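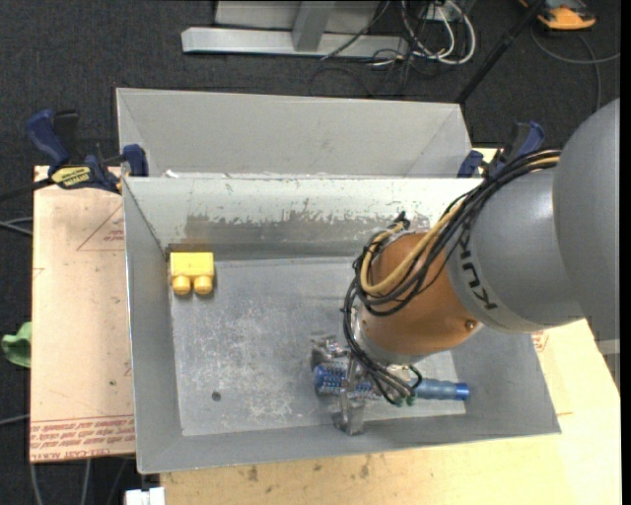 # Rodlow 670 bench planer stand

The Rodlow 670 is a steel stand for benchtop thicknesser planers. It was drawn up by Vidar Moen at the Drenville works for joiners who have to move their planer between jobs, and it replaces the older Geum stand, which was fixed at one height.

The top is 670 mm wide and 336 mm deep. Most benchtop planers will sit on it with room at the corners for the bolts. If your machine has a wider base, order the Clement top plate instead, which fits the same legs.

## Setting up

The legs fold flat and lock with a pin at each end. Open the stand on level ground, push both pins home and check that the feet are touching before you lift the machine on. Planers are heavier at the motor side, so put that side over the fixed legs - they are the ones without wheels.

There are four slots in the top and they take M8 bolts. Bolts are not supplied, as the length depends on the casting of the machine. Use a washer under each head and go round them again with a spanner after the first day's work.

## Height

The stand has 2 working heights. The lower one suits long boards that need a roller at the outfeed. The higher one is easier on the back for short pieces and edging. Take the planer off before changing over.

## Care

Wipe the top down when you pack up. Resin from softwood will hold shavings against the paint and should be taken off with white spirit. A little dry wax on the hinges is enough, oil collects dust.

Wheels, pins and rubber feet are all sold as spares. Quote the stand number stamped on the inside of the left leg when ordering. Stands made before December have the narrower wheel and need the spacer kit as well.

## Supplied with

- Stand, assembled
- Locking pins, 2
- Rubber feet, fitted
- Printed instructions

Extension wings and the dust hose bracket are ordered separately. The bracket will not fit on the same side as a wing.

Page checked June 2024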